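Do compostable wastebasket liners really break down at home?

Posted by Grindau646, 2/29/24

The Petirer liners say "home compostable" on the box. I put two in my backyard pile last February and they still look like bags. Is the label just marketing?

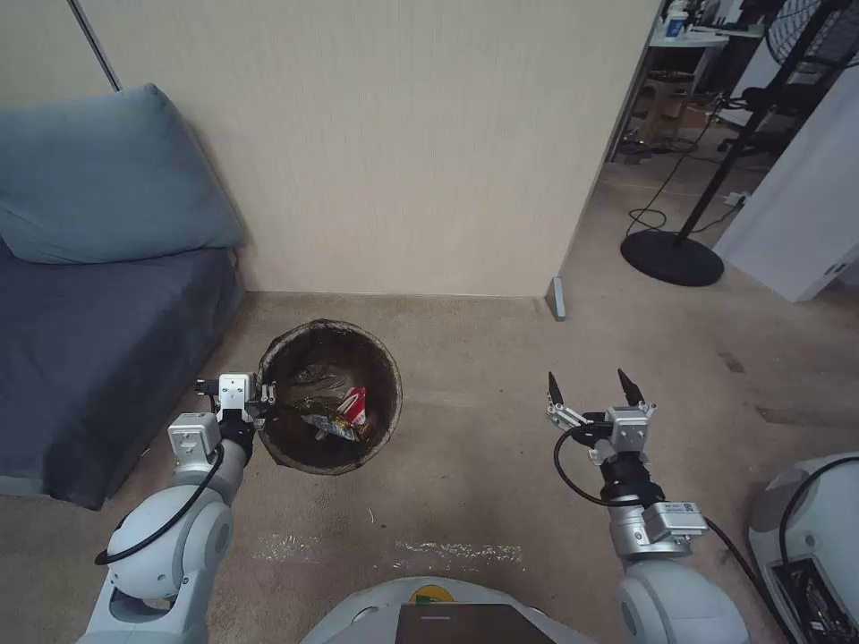
My pile gets kitchen scraps and leaves, and I turn it when I remember.

clulimmont_yard

Mostly marketing, if you ask me. A small pile rarely gets hot enough. I paid extra for a box of 200 and went back to plain plastic.

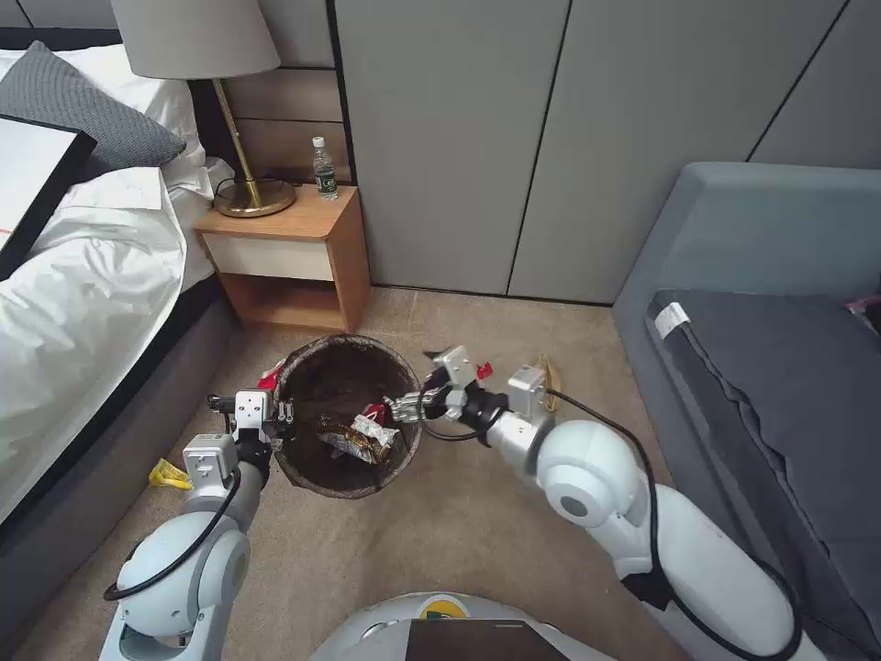 Would shredding them first help?
A little - smaller pieces break down faster, but a cold pile is still slow.

Weidemann

Mine were gone in one summer. Check for a certification mark, and I wouldn't trust "biodegradable" at all.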